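My pre-purchase check for secondhand bags – with notes on the ones I looked at this week

Filled in by Nobuhle Kekana, August 3, 2022

I've been burned enough times buying used handbags that I now take a checklist with me, and a few of you asked to see it with my comments left in. So this is the real thing, typos fixed. I had three bags on the list this time: the Linden tote, the Budow crossbody and a little Ostapchuk evening bag that I wanted far too much. All of them came through Nandis, the resale shop I keep going on about.

BEFORE YOU TOUCH THE BAG

Good light – OK. Go near a window if there is one. Shop lighting is lovely for sunglasses and useless for scratches.

Clean, flat surface – OK. Set the bag down and let it stand on its own. The Linden leaned over to one side like it had been out all night, so I made a note to look at the base.

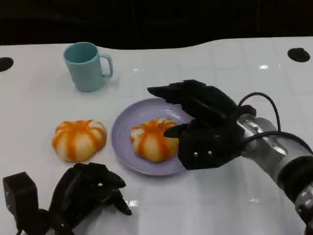

Blue mug, white table.

Drinks well away from the bag – OK. I mean it! I ruined a suede clutch in December with half a cup of tea and I'm still sulking.

Seller's listing open on your phone – OK. Read it again line by line while you look. "Light wear" covers a lot of sins.

OUTSIDE

Corners – Linden: fail. Both back corners rubbed through to the lining. Budow: pass. Ostapchuk: pass, a bit of fading that I can live with.

Base – Linden: the stiffener has cracked, which explains the lean. A repair shop can put a new one in, but get the price before you pay for the bag.

Edge paint – Budow: pass with comment. Slightly sticky on the strap. Sticky usually gets worse in warm weather, so I asked for a bit off and got it.

Stitching – all pass. Run your thumbnail along the seams and stop wherever it catches.

HARDWARE

Zippers – open and close each one 4 times. The first go always feels fine. The Budow snagged on the third, right at the end, where a thread had worked loose inside.

Clasp – Ostapchuk: pass. Nice firm click. Hold it upside down and give it a gentle shake (ask first, people get funny about it).

Strap rings – Linden: worn thin on the left. Another mark against it, poor thing.
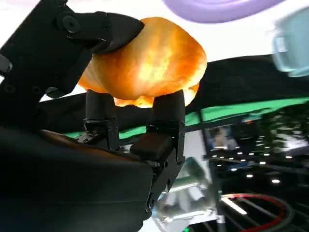 Feet – only the Linden has them, and one wobbles. Check that the screws turn but don't spin freely.

INSIDE

Smell – do this before anything else in here. Budow: perfume, faint, will air out. Linden: basement. I closed it again quite fast.

Lining – pull the pockets right out. Ostapchuk: pen mark, not in the listing. I pointed it out politely and they added it to the tag.

Peeling – press a fingertip on the coated parts and lift. If anything comes away with it, walk off. Nothing did on these.

PAPERWORK

Serial or style tag – Budow ends in 1,582 and matches the receipt. The Ostapchuk has no receipt, so I treated it as unproven and offered accordingly.

Returns in writing – OK. Get it on the receipt, with the number of days.

RESULT

Linden: no. Budow: bought, strap to be cleaned and re-edged. Ostapchuk: on hold until Saturday while I have a word with my bank account.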